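Kunetti has opened orders for the Pruvudgate bench kit, a gripper and wrist camera package for the repair and dismantling of desktop computers. This thread sets out what is on offer and on what terms. (1/9)

The kit comprises a black multi-link gripper, a small camera for the wrist, a mounting plate, cabling and a licence for the control software. The robot arm is not included. Customers may use their own arm or hire one through our partner, Gagnon. (2/9)

The price is £2000 per kit, excluding VAT. An annual service plan is available at £390 and covers one inspection visit, replacement fingertips and software updates. Schools and colleges should ask for the education rate before ordering. (3/9)

The kit has been on trial at our Skurnanton workshop since May. Work has centred on motherboards still fitted in their cases: memory slots, processor sockets, fan plugs and coin-cell batteries. (4/9)

In that period 74 boards went through the bench. Operators were asked to record every stop, including those caused by a loose cable or a poor camera angle. The full log will be supplied to any prospective customer on written request. (5/9)

Two limits should be noted. The gripper is wide for the work, and cables near the board edge should be tied back first. Reflections from bare metal parts can also mislead the camera, so diffuse lighting is advised. (6/9)

Close work beside the processor socket, with the fingertip at the memory slots and the thin metal lever next to it. The wrist camera gives the operator this view throughout. (7/9) 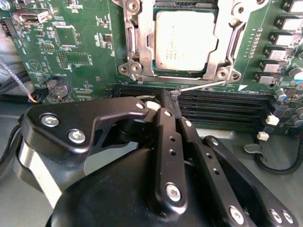
A reader has asked whether the service plan can be taken out later, as their college can fund equipment this year but has no budget yet for upkeep. It can. The plan may be added at any point in the first year at the same price, following a short inspection. (8/9)

The first batch is limited to 40 kits, allocated in order of receipt. Orders and requests for the trial log should be sent through the contact form on the Kunetti website, quoting Pruvudgate. Bench visits at Skurnanton are by appointment. (9/9)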